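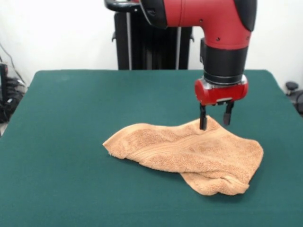 Page last changed: May, by Vratislav Lukáč

Section 4. Cloth handling on the felt table: working rules

Applies to the Drotano arm with two-finger gripper. For the Garkura hand see section 6, different limits, don't mix them up.

4.1 Before power on

1. Felt flat on the table. Smooth out wrinkles by hand, brakes on.
2. One cloth at a time. Terry towel or similar. No buttons, no zips, no pins.
3. Load the Dafis settings file, number 418. Older one is 436, still on the menu, do not use for cloth.
4. Check the stop button. Press it, see the fault come up, then reset. Every session, not just Mondays.
5. Loose cables out of the arm's reach and out of the walkway. Tie them or coil them.

Note: finger pads get fluffy with terry. Wipe with a dry cloth before you start. No solvent.

4.2 Placing the towel

6. Tell whoever has the stop button that you are going in. Wait for a yes.
7. Arm parked, brakes on. Then hands on the table, not before.
8. Drop the towel bunched or folded, whichever the job sheet says. Don't tidy it up to help the arm, spoils the run.
9. Hands out, step back behind the floor line, say "clear".

CAUTION: the gap between the fingers is a pinch point even at slow speed. So is the elbow. People watch the fingers and forget the elbow.

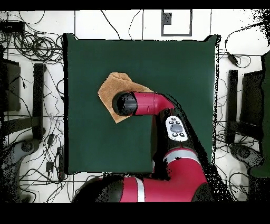 Floor line means both feet. Leaning over it counts as being inside. Chairs stay outside too, wheels locked if they have locks.

4.3 Running

10. Slow speed for the first pick of any new cloth. Full speed only once the first pick is signed off.
11. Fingers come down open. They may touch the cloth, they may not push into the table. If the force warning (code 909) shows, stop and raise the approach height. Don't just clear it and carry on.
12. Cloth snagged on a finger: stop, brakes on, then free it by hand. Never tug while the arm is live.
13. Towel hanging off the table: same thing, stop first. 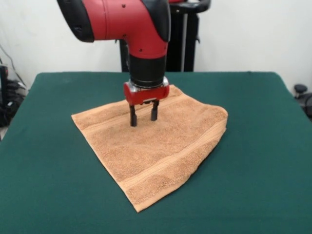
Nobody works alone with the arm live. One person on the screen, one on the stop button, and the second one does not do emails. Sunday runs need asking for beforehand, ring the Nirano desk on extension 2394.

4.4 Finishing

14. Park the arm, brakes on, power off at the wall.
15. Towel back in the bag. Frayed ones go in the reject box, loose threads get in the finger slide.
16. Write up any stop in the log, even the silly ones. Time, what cloth, who was on the button.

Note: item 11 used to say "reset and retry". If your printed copy still says taht, bin it and print this page again. Section 5 covers two-arm folding, not finshed yet.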